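Posted 11/19/24 by the Tiwari manipulation group

5.3 Failures near the table edge

The runs in the previous section were scored only on whether the object ended up in the goal region. That score hides a kind of failure we did not plan for, and it turned up often enough in the simulated mug task that we report it separately. We call it an edge fault. An edge fault is any run in which the object, or a part of the gripper, crosses the table boundary while the controller still reports a normal state.

We ran 1000 episodes of the mug task in the Omix simulator with the Beleck policy, using the same weights as in Section 4. In each episode the mug, the distractor objects, the table texture, the lighting and the background furniture were drawn at random. The mug could be placed anywhere on the table surface, including just inside the edge. The policy received the wrist camera view and the joint positions. It had no map of the table and no depth channel.

Of the 1000 episodes, 91 ended in an edge fault. We replayed all of them from the saved states and sorted them by hand. In 80 of the 91, the trouble began before the gripper closed. The fingers came down in a bad place relative to the mug, one of them touched the rim or the inner wall, and the arm kept following its planned path. The mug was then pushed or tipped toward the boundary. In the other 11 the grasp was good and the fault came during the lift, when the wrist turned and the mug swung into something else on the table.

Figure 2 shows a wrist camera view from the mug task. The mug stands just inside the edge of the orange table, with a large red object on the left also close to the edge. One black finger is upright against the inside of the mug near the handle, and the other is over the table to the right. The floor past the edge is also wood-grained, in a paler tan, and has jagged patches of light and dark across it. We chose this view because it puts together several conditions that we found hard for the policy.

The first of these conditions is contrast. When the table and the floor are both drawn from the wood texture set, the edge fault rate goes up. The policy appears to use the color change at the boundary as a cue for where the surface stops, and a shadow on the floor can give it a false one. We tested this by replaying the 91 faulted episodes with shadows turned off and everything else fixed. Many of the early faults went away, but the lift faults did not change.

The second condition is the amount of the view taken up by distractors. A large object close to the camera leaves less of the table visible, and the policy then has fewer pixels from which to judge the height of the mug. Shrinking the distractors lowered the fault rate, though by less than we expected. Moving them away from the edge helped more.

The third condition is the gripper itself. At the end of the approach the housing covers much of the lower part of the view and can hide part of the mug. The training demonstrations were filtered to remove failed grasps, so the policy saw few examples of a finger resting on an inner wall and none in which the operator backed out and tried again. We think this is the main reason the arm does not stop. It has not learned that stopping is an option.

The safety monitor did not help either. The Virer monitor checks joint torque against a fixed limit, and that limit was set for collisions with the table. A light mug slides long before the torque gets near it. In every early fault the monitor stayed quiet until the mug had left the surface. We also found a logging error in which contact events on the inner wall of a hollow object were filed under the object's own self-contact and dropped. The error has been fixed, but the results in Section 4 were collected before the fix and have not been rerun.

We made 2 changes. The approach now pauses above the object and checks the finger positions against the estimated rim before going lower. The monitor has a second, lower limit that applies only when the gripper is within one finger length of the boundary. The second change causes some false stops, mostly with heavy objects, and we have left it off by default. Neither change has been tested on the real arm. That work is planned for December, with a padded floor and a plastic mug.

Figure 2. Wrist camera view from the simulated mug task, with the mug just inside the table edge.

Recent items
Section 4: Results on the mug and bowl tasks
Omix texture set, release notes
Beleck policy: training details and demonstration filtering
Setting torque limits in the Virer monitor
Tiwari group reading list
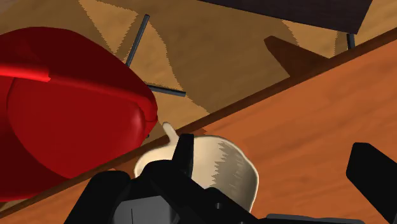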